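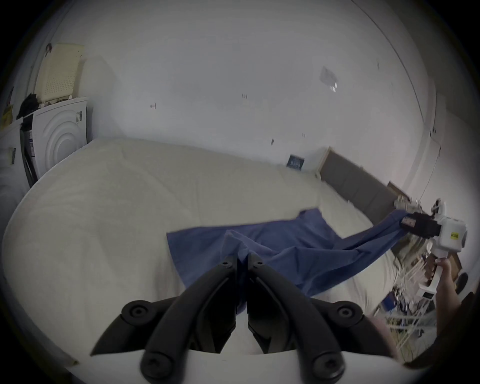
ellgate-fold

Two-handed cloth handling with hand-held grippers. Student project, Ellgate robotics club. Demos recorded by people, policy trained later on the arm pair at school.

Status: usable, rough. Last edit 2022-11-02

What's in here

60 episodes, one task family. Blue cloth on a white duvet. Pick up, stretch, lay flat, fold in half. Some episodes only get as far as the stretch and we kept them on purpose – label is "partial".
Two grippers, left and right, one camera on each. Video and gripper pose per side. Opening width too, but see known problems.

Folders

raw/ – straight off the grippers, don't edit
synced/ – left and right lined up, this is what you want
labels/ – one text file per episode, start and end of each step
scripts/ – sync, playback, export

How to run

Install what's in requirements.txt. Run sync first, then export. Playback works without export but the preview is slow the first time. If sync complains about a missing side, check the episode folder has both left and right before you open an issue. Ebenezer has answered that one enough.

Recording rules

Start with the grippers open and off the cloth.
Hold still for 2 seconds at the start and again at the end, the sync script looks for it.
Pinch a fold, not a single edge. Single edges slip out and the pose track looks fine so you don't notice untill training.
Pull slow.
Let go fully before you move away.
Crumple the cloth differently each time. First batch in March all started from the same neat square and the policy learned that square and nothing else.

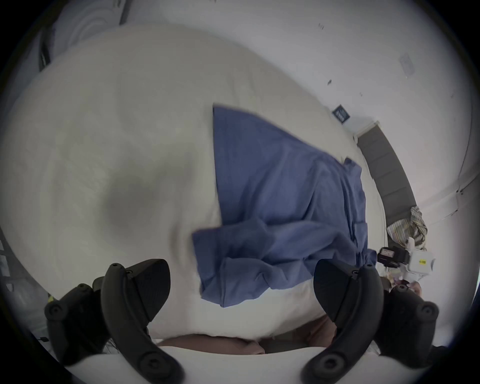 Don't smooth the duvet between takes either. The bumps are useful, and the Wancombe test bed is lumpier than ours.

Known problems

Opening width drifts on the left gripper in long sessions. Abdul-Rahman has a fix on the branch kpodo-width, not merged.
Wide lens, straight things bend near the edges. Calibration file is in scripts/, use it or don't, just say which in your results.
6 episodes have the left and right swapped. Listed in labels/swapped.txt. Sync handles them, raw does not.
White duvet plus white wall = tracking gets lost when you tilt up too far. Keep the headboard or some of the room in view if you can.
Labels were done by two of us and we dont agree on where "stretch" ends. Abdul-Rahman stops it when the cloth is tight, Ebenezer when it starts going down. File header says who labeled.

To do

merge the width branch
second cloth color
write the loader properly for Ovevska format, export is a hack right now
redo the partial labels

Use

Fine for class work and other clubs. Tell us if you put it in a competition entry, we'd like to see the run.

Contact

Abdul-Rahman Abubakari – recording, gripper stuff
Ebenezer Osei – sync, labels, this readme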